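Last updated: Sunday, 4:10 pm
Comments (10)

Ticket: Grilloren two-arm cell, peg board work, handover to second shift
Status: open, reopened twice
Filed by: bench lead, Sarantis kitting floor

What was reported

Second shift says the cell stops and asks for help too often to be left alone, and that the person "supporting" it ends up standing there most of the evening. The Zosetti integration desk closed this in June as "operator training." I reopened it. They closed it again with a link to the same training slides. I am reopening it a second time and putting everything in one place so it can't be answered with slides.

Background for anyone new to the ticket: the plan we were given was that the cell would take over the practice board first, then real kits from the Jovmont line. The two bench jobs on second shift would become one job called cell support. One of those two people has already been moved to packing. The cell has not done a real kit yet.

Step 1. Watch a full run without touching anything

Done. I stood behind the line on the floor and kept my hands in my pockets. The left hand does the small pegs well enough when it gets a clean pinch. It lines up close to the board and takes its time over it. My complaint is with how a run gets scored. The log marks a run "complete" if the program reaches its last line, whether or not every part is where it belongs. Please change that or stop quoting the completion number in the Monday email.
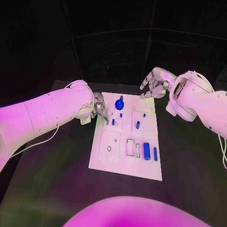 Step 2. Check the lights

Zosetti asked us to rule out lighting, so we tried the colored settings as well as the plain one. I could not tell you that any of them made a difference. What I can tell you is that the people at the next bench asked for the colored ones to be turned off after their break, and that request should count for something. Result: no change found. Back to plain until someone gives us a reason in writing.

Step 3. Check the help calls

This is the main item. I went through the call log for one full shift. The cell asked for a person 21 times. The sheet that was used to justify the staffing change says to expect four.

Most of the calls are short. Someone walks over, looks, nudges a part, presses resume. The vendor reply says each one is "under a minute of operator time," and that's true if you only time the button. It leaves out the walk, putting down whatever you had in your hands, and finding your place again when you get back. On hand kitting, losing your place is how a wrong part gets in the bag. We had more than 10 bags pulled back for recheck that week. I am not saying the cell caused all of them. I am saying no one upstairs has asked.

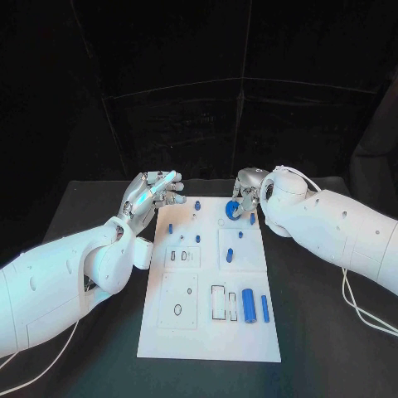

Job titles are part of this ticket whether Zosetti likes it or not. "Cell support" is posted at the same pay as bench work, but it has a fault sheet, a login, a restart procedure and the blame if a run goes bad. The people doing it were hired to put parts in the right place by hand and they're good at it. Now they watch a machine close its fingers on a blue knob that any of them could seat without looking, and wait to see if they'll be needed. Two of them told me separately that they go home more tired than before. That surprised me, but after a shift of doing it myself I believe them. You can't settle into anything.

Requested from the site manager: a written description of the job, with pay, before any more bench people are moved.

Step 4. Swap the part order

Tried on the vendor's suggestion. We ran the large parts first, then the pegs, then the other way round. The reply says this "should reduce interventions." It may have, by a little, on the first evening. On the second it was back where it started. I don't call that a fix and I've asked them not to list it as one.

Step 5. Cable check

Walked both sides, nothing pinched that I could find. Added a cable check to the start-of-shift sheet. That is one more thing for the same person to do, so please note it when the time savings are next worked out.

Step 6. Ask for the real target

The goal we keep hearing is 400 kits a shift. I asked where it came from and was told it was "modeled." I'd like to see the model. I would also like to know if it assumes one person per cell or one person for the whole row, 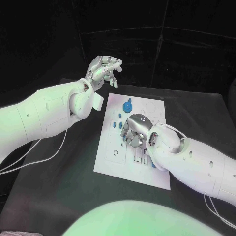 as the answer changes what we tell second shift about their hours. If it's one person for the row, then every call from one cell is a wait for the others, and the log format we have now doesn't record waiting at all. Zosetti has the ticket for adding a wait column. It's been sitting there as "nice to have."

To be fair to the Grilloren people, the arms themselves have been steady. No hard faults in the week I looked at. If this had been brought in as an extra pair of hands for the dull boards, with both bench jobs left alone, I doubt I'd be writing any of this.

Still open
- scoring of "complete" runs
- wait column in the log
- job description and pay for cell support
- source of the 400 number
- whether the person moved to packing can come back — asked, no reply

Do not close this as training.

Shares: 4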